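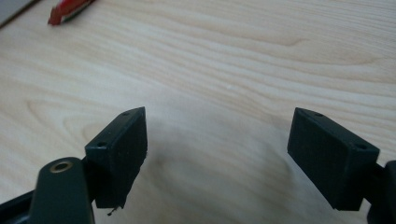
The kitchen table, Thursday morning

Thu 4 January

First day back at the agency and I have already written the word "heartfelt" 12 times. Eleven were for Dwayne Van Dusen, who is sorry. The other was on a card to my aunt, and I crossed it out because it had stopped looking like a word.

Dwayne is sorry about the New Year's thing. He was booked to do two songs and the countdown at the Flisavthorpe winter gala, and he did one song and then left by the kitchen during the second verse of the other. The countdown was handled by a man from the lighting crew, who by all accounts was very good and has since been asked for autographs. I'd sign him tomorrow if he'd stop saying he prefers lighting.

By seven this morning there were three versions of why. The gossip pages had him walking out over a seating plan. His sister told a radio host it was food poisoning. Dwayne himself, on the phone from what sounded like a car wash, told me he "got a feeling." I asked what kind of feeling. He said the kind where you leave. I wrote that down, then wrote "unwell" next to it, and went and made more coffee.

The statement took until lunch. Dvorak (the label, not the composer, as I've had to explain to two interns and one actual journalist) wanted the word "exhaustion" in it. I said no, exhaustion means something else in this business and everyone knows what. They came back with "fatigue." I said that was exhaustion in a cardigan. We settled on "under the weather," like a school note, and then their lawyer took out "weather" and put in "conditions," and I had to ring him up and read it to him slowly until he heard it.

Brovach called at 1:30. They have Dwayne under contract for the shaving ads until September and wished to know, in a warm and friendly way, whether he was planning to leave any more buildings. I said he was deeply committed to the brand. I have met the man in person nine times and he has had a full beard for all of them, so I moved the talk along quickly.

Then the good part. Somebody posted a clip of the kitchen exit, Dwayne going past the dessert trolley at a fair clip and taking a tart as he went, and it went everywhere. The old single got 2,243 new downloads before dinner, which beats the whole of last fall. Dvorak rang back in a completely different voice. Could we lean into the tart? Was there a tart angle? I had spent five hours getting a tart-free apology past a lawyer.

Dwayne loves the tart angle. Dwayne wants to know if the tart people would like to talk. I told him to stay home, post nothing and be under the weather, and he said sure, and forty minutes later he'd posted a picture of a fork.

Clakwood want him on the Friday couch now. They didn't want him in December, when I sent them a fruit basket that cost $300 and got back a form letter. I said I'd check his schedule. His schedule is a dentist.

I haven't answered them yet – let them sweat until ten or so. Need to ring the lighting man again, and find out who made the tart.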